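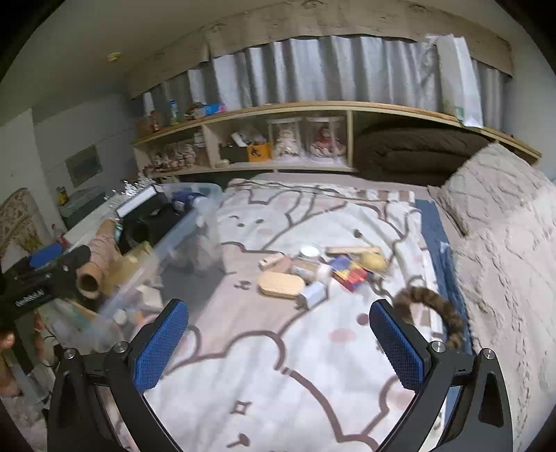
Craft bits on the bear duvet, plus the striped tail-shaped thing.

Hilia Duvet Cover Set, single

Rating: 3 out of 5

I ordered this in February, when the old cover finally split along one seam and let its filling out over the stairs. The Hilia cost me 33 dollars at the Herkthorpe outlet, which is the sort of price that makes you stop asking questions. I asked a few later.

The print is bears. Big ones, brown outlines, with stars and dots and pink circles thrown in for anyone who finds bears too serious. It was meant for the spare bed. The spare bed has since become where every glue-and-wood project in the house goes to wait, so the bears have seen more sanding dust than sleep.

The label says 100 percent cotton and a 60 degree wash, and I have done that roughly every other Tuesday. The color has held up fine. The fabric started out stiff as a tablecloth and needed a month to calm down. It also comes out of the dryer with the creases of a road map, and I don't iron bedding for guests I like, let alone the others.

Now the buttons. They are small, they are slippery, and 2 of them came off in the first wash. My Ellery set has snaps and closes in seconds. Closing the Hilia takes most of a radio program.

The pillowcase is a bit short for a normal pillow, so one end sticks out like a foot from a blanket. I also looked at the Rondulov version, but it had owls, and they stared.

Would I buy it again? On sale, yes, with a needle and thread in the same basket.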